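I first met Lachlan Swanson on a bus he'd hired himself, with a cracked windscreen and a cooler full of ginger beer wedged behind the driver. Twelve of us were headed out of Stirnmont for one of his day tours through the valley towns, and he talked the whole way (and I mean the whole way). So when he said yes to an interview, I brought a spare notebook. 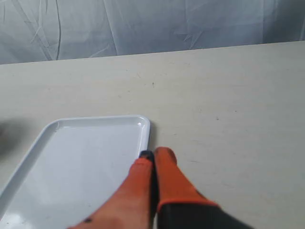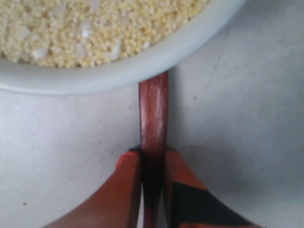

**Travel Talk / Day Trips**

We sat down at the back of his office, which is also his kitchen, and I asked how the tours got going.

"By accident! I was driving the mail run between Stirnmont and Broltby, and people kept asking for a lift," he told me. "Then they'd want to stop and look at the old mill, and the mail would be late, and I'd get a phone call."

He gave up the mail in September three years ago and put the money from his ute toward the bus. The first season he took 95 passengers. Last season it was 1,449, and he can tell you which of them got carsick.

The route is still pretty much the mail run. You leave Stirnmont at eight, stop at the Pfeiffer orchard for morning tea, then climb to the lookout at Sulero before dropping down into Broltby for a long lunch. I told him Sulero was my favourite, and he looked a bit put out.

"Everyone says Sulero. It's a lovely view, sure, but you've seen it in ten minutes. Broltby you have to walk around. Go down the lane behind the post office, talk to the bloke fixing bikes, have a second coffee."

Broltby has 4,000 people and, by Lachlan's reckoning, far too few park benches. He's written to the council about it twice.

The other half of the business is Abenezer Fikre, who joined as a driver and now leads the walking tours. He wandered in halfway through our chat looking for the bus keys, so I roped him in too.

"Lachlan does the stories and I do the directions," Abenezer said. "If you let him do both, you get home at midnight."

I asked what visitors get wrong about the valley. Abenezer reckons they try to fit in too many towns. "They have a list, they want a photo at each one. I had a couple ask if we could skip lunch! Lunch is the best part."

They're adding an overnight trip next year, with a stay at the Pfeiffer place and a sunrise walk up to Sulero for anyone keen enough. (I'm not, but I've put my name down anyway.) Lachlan's also pricing up a second bus, though he's in no hurry.

"I'd have to trust somebody else with the microphone," he said, and Abenezer laughed so hard he had to put his tea down.

Day tours leave from outside the Stirnmont library. Bring a hat and decent shoes, and grab a seat on the left for the climb.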